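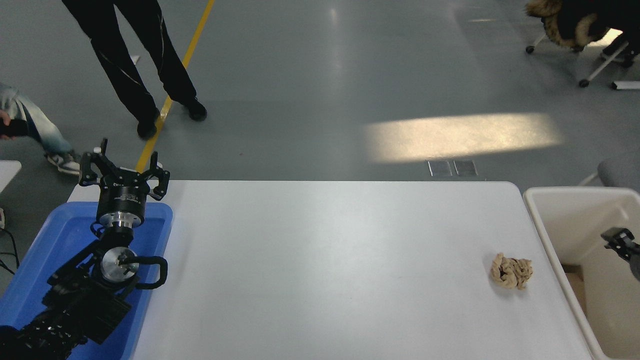
What's in this dataset?
Home game attendance for the Zoltville ballpark, one row per game, 507 games in all. I typed most of it in from old box scores on slow November evenings – my eyes have mostly recovered!

Rainouts are left out. Doubleheaders get 2 rows with the same date, so watch for that if you join on date (I've been burned). 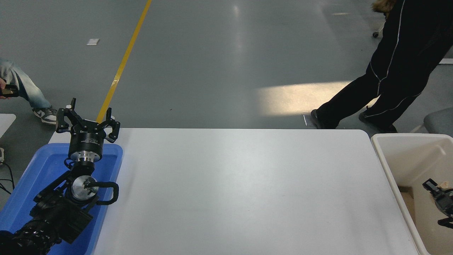
Vergate Baseball Club – Stats Desk

The smallest crowd in the file is 752, and yes, I checked it against the paper. Anything marked "Antal" in the source column came from the Antal scorebooks, which have gaps. I'm still missing 30 start times, so if you've got Vundis programs in a drawer somewhere, please send scans!

Last updated 2019-12-20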